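Ticket 2702: Right arm episodes drop out of the pack-the-box set

Status: Resolved
Opened by: Dimas Wattimena
Assigned to: Zuzana Zeman
Project: Skerkik
Station: Bevwood, two-arm table
Priority: Medium

Dimas Wattimena wrote:

Since the software update on the station PC, a lot of my recordings are being rejected at upload. The task is the toy packing one: operator drives both arms from the leader handles, picks toys off the table, puts them in the white box, ends with the arms back in front of the box. The recording looks fine on the monitor while I'm doing it. When I press save, the uploader says "state/video length mismatch" and puts the episode in the rejected folder.

I did 24 episodes this morning and most of them went that way. Left arm only episodes go through. Any episode where I use the right arm for more than a few seconds is likely to fail.

Things I already tried:
Restarted the recorder.
Restarted the PC.
Unplugged and replugged the right leader handle.
Ran the gripper calibration on both sides. Passed.

Zuzana Zeman wrote:

Thanks. Please send the recorder log for one rejected episode and one good one. Also, which recorder version does the bottom of the window show? Don't delete the rejected folder, we may be able to save what's in it.

Dimas Wattimena wrote:

Logs attached. The version line is blank. It used to show a number.

Zuzana Zeman wrote:

The blank version line means the launcher is starting the recorder from the old folder. That's a separate problem, and I've fixed the shortcut on your desktop. Close the recorder and open it again from there.

From the logs: the good episode has 1733 camera frames and 1733 joint readings. The rejected one has 1733 camera frames and 700 joint readings for the right arm. The left arm is complete in both. So the right arm stops reporting partway and the recorder carries on without a warning. The arm itself keeps moving, so you wouldn't notice from the chair.

Dimas Wattimena wrote:

Reopened from the new shortcut. Version shows now. Did five more episodes, two rejected. Same message.

Endang Sumampouw wrote:

Adding myself because we had this on the Lumenta table in May. There it was the USB hub. The right arm and the overhead camera were on the same hub and the camera was taking all the bandwidth when the picture got busy. Check whether the update changed the camera settings. Ours had gone from compressed to raw.

Zuzana Zeman wrote:

Checked remotely. Camera is set to raw. It was compressed before the update. Right arm and camera share a hub, left arm has its own port.

Dimas, please do the following in order:
1. Close the recorder.
2. Move the right arm's USB plug from the hub to the free port on the back of the PC.
3. Open the settings page, set the camera format to compressed, press Apply.
4. Run the port finder again. The right arm will come up under a new name. Save it.
5. Record one full packing episode with both arms and leave the toys in the box at the end so we can compare the last joint reading with the last camera frame.

Dimas Wattimena wrote:

Done. Step 4 took two tries because I had the arms swapped the first time. Left handle was moving the right arm. Ran it again and it's the correct way around now.

Full episode recorded and accepted. Plush toy, blue vehicle, cube, duck and the small green one are all in the box.
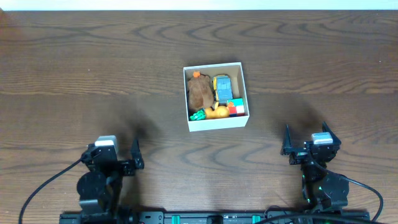 I left the grippers open at the end of the episode like the task sheet asks. Are the joint readings complete?

Zuzana Zeman wrote:

Yes, both arms match the camera count from start to end. The final gripper values read open on both sides. Please run a normal batch before I close this.

Azlan Saragih wrote:

Question from the training side. Can the rejected episodes be used at all? We're short on two-arm examples.

Zuzana Zeman wrote:

Only up to the point where the right arm stops reporting. I wouldn't trim them. The model would get a lot of starts and very few finishes, and putting the last toy in is where it's weakest already. Leave them out and record new ones.

Azlan Saragih wrote:

OK. I've marked them as excluded in the Skerkik index.

Dimas Wattimena wrote:

Batch finished, 24 episodes, none rejected.

Zuzana Zeman wrote:

Closing. I've asked for the recorder to stop and show an error if either arm goes quiet, tracked in its own ticket. The camera format is now locked in the station config so the next update won't change it.

Closed August 12, 2024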